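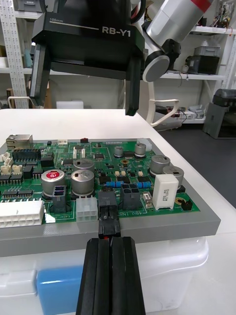

Repairing control boards was never the plan, says the woman who runs the bench at Peltonen, a two-room repair shop on the east side of Flostville. She trained as a piano tuner, and she still talks about a circuit board the way you might talk about an old upright — with affection, and with a fair amount of complaint. "I like a crowded one," she told me, pouring us both coffee that had been sitting a good while. The green board on the white table was her kind of crowded, with its silver capacitors, the single red-topped one over on the left, and the Ethernet jack standing up at the back corner like a little garage. "People see a mess," she said. "I see a town. You learn where everybody lives."

She has been at it for 9 years, and in that time the work has changed more than she expected. In the beginning it was mostly pump controllers from the dairy farms, and then Pova, the greenhouse company out past the county line, started sending her theirs, 200 in the first winter alone. "I had them on the stairs," she said, laughing. "I had them in the bathtub! Dry bathtub, I should say."

What she looks at first, every time, is the connectors. Chips get all the blame, she told me, and most of them are perfectly fine. "Somebody pulls on the wires when they should be holding the plug," she said. "They do it once, they do it fifty times, and then one morning in October the heat won't come on and I get a phone call." She teaches her two apprentices to grip the plug by its body, push it in straight, and stop when it seats. It sounds simple enough, but it took me four tries on a scrap board before she was satisfied — and I had been feeling rather proud of the second one.

A replacement board from Stoter can run some 800 dollars, and she would much sooner charge a farmer 100 and send him home by lunchtime. Did she miss the pianos? She thought about that for a while, turning her cup around on the bench. "I miss the houses," she said. "They always gave you cake."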